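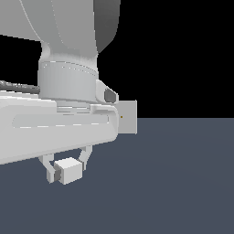 Found an old shell in the garden, who do I call?

Angelica Lumanlan
Posted 11/13/24

We bought a place outside Pellstead and I was digging a bed for fruit trees. The spade hit a rusted metal thing, long and pointed at one end. My neighbor says it is an old army shell from when the land was a firing range. I left it in the hole and keep the kids indoors. Do I call the police, or is there a separate number? He offered to carry it to the dump for me.

2 replies

Hugo Herrero

Do not let him touch it. Call the emergency number and say you think you found an unexploded shell. The police will send someone to look, and they bring in the bomb disposal people if it is needed. Until they come:

Stay well back and keep pets away too.

Don't cover it, pour water on it or try to clean it. 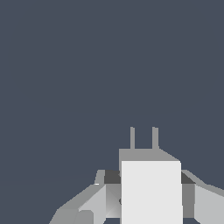
Mark the path to it with something easy to see, but only from a distance.

Write down where it is and how big it looked, so you can tell them on the phone.

We had one on the Tolentino road last December. They cleared nine houses and it took 13 hours before we were let back in, so have a bag packed with medicine and chargers. It was live. Age does not make them safe.

Lovely Enriquez

Same as above. My uncle had one by the shed for years and it was only a piece of drain pipe, so it might be nothing. Call anyway. They didn't charge him.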